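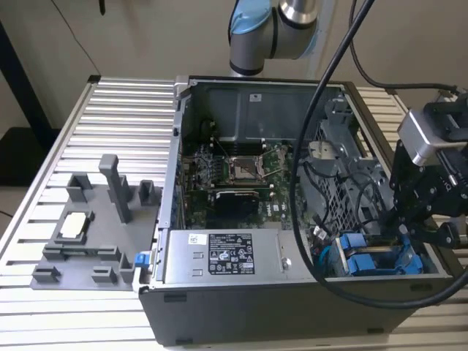 Figure 2.1 Interior of a desktop computer with an empty processor socket.

Chapter 2
Household Goods and the Secondhand Market

Most durable goods change hands at least once before they are thrown away. This chapter examines how prices are set for used goods, and why two similar items may sell for very different amounts.

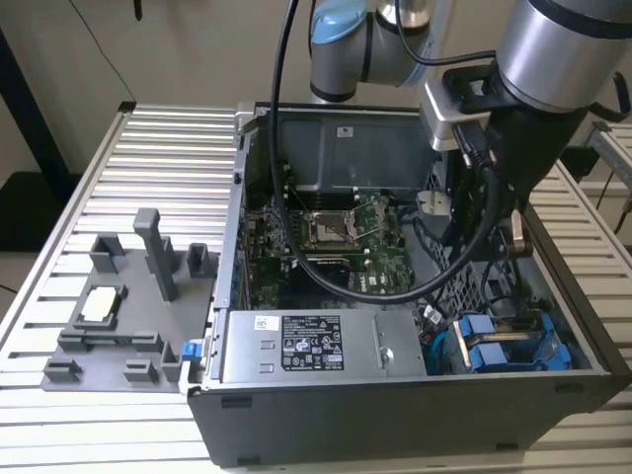 Buyers of used goods usually know less than sellers do. In the town of Mavalcombe, the Saturday market at Podari Square licenses 249 stalls, and each must post a written return policy. Prices rose after the rule took effect – a result that Section 2.3 explains in detail.
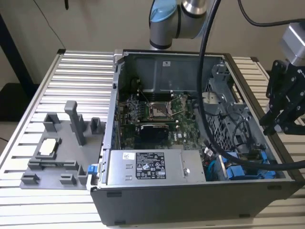

A second question concerns value over time. A dining table bought for $400 may lose half its price in the first year and very little afterward. Economists call this loss depreciation.

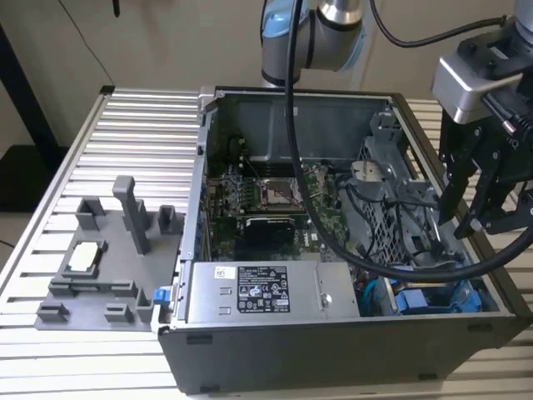 The chapter closes with a case study of Ikside, a port district where 2531 household sales were recorded in a single season. Students should review supply and demand curves before starting Section 2.1.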